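Open Days / Visitor Information / FAQ
Posted in June by the Plumton visits desk
Last updated: June

Hakix open day at Plumton: frequently asked questions

What is being demonstrated?
Cloth handling on a bed. An operator works with a hand-held gripper, and the recordings go into the training set for the Itby bedding project. The session covers the hand-held stage only. The arm that will run the resulting policy is at the Miyazaki site and is not part of the visit.

Why a blue sheet?
Contrast. Pale cloth on pale bedding gave poor edge detection in our first recordings, so the standard test piece is now blue. It is laid over whatever the bed has on it at that point in the session, which may be a duvet. 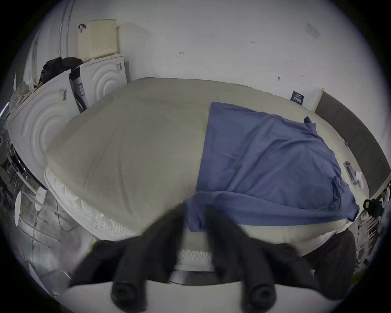

How long does a session last?
Each demonstration runs 50 minutes, including 4 blocks of recorded work with short pauses between them. Questions are taken in the pauses. Please hold them during a block – the operator is counting steps.

How many people can attend?
30 per session. Bookings close when the list is full. There is no waiting list.

Does the bed always look the same?
No. Bedding is changed between conditions, and one condition uses the mattress without a duvet. Cloth behaves differently on a quilted surface than on a soft one, and the project needs both. The starting shape of the cloth varies as well. A neatly folded start is the easiest case and makes up a small part of the set.
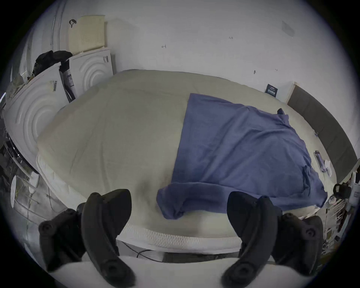

Blue cloth on the bare mattress, gripper fingers open.

How much has been recorded so far?
1,460 episodes at the time of the last update. An episode is one attempt at one task, from first approach to release. Failed attempts are kept and labeled as failures.

What should I look for on the gripper?
The front face has two large round gray pads, and there is a row of four green LEDs along the top of the body. The operator holds the device by a white handle below the body. 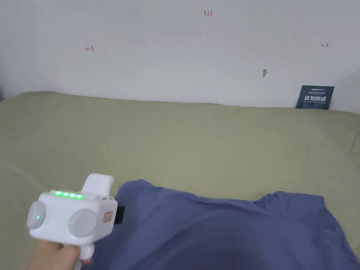
Visitors who want a closer look can ask at the end of the session, when a second unit is passed around. It is not powered.

Can I touch the bed or the cloth?
Not during a session. A shifted cloth means the block has to be restarted. The card against the wall says the same in Chinese.

Can I take photos?
Yes, without flash. Flash changes the exposure in our recordings.

Is the data public?
Not yet. Release terms for the Itby set are under review – check this page after the open day.

Where do I check in?
At the Plumton front desk, from 9:30 a.m. Late arrivals are admitted at the next pause.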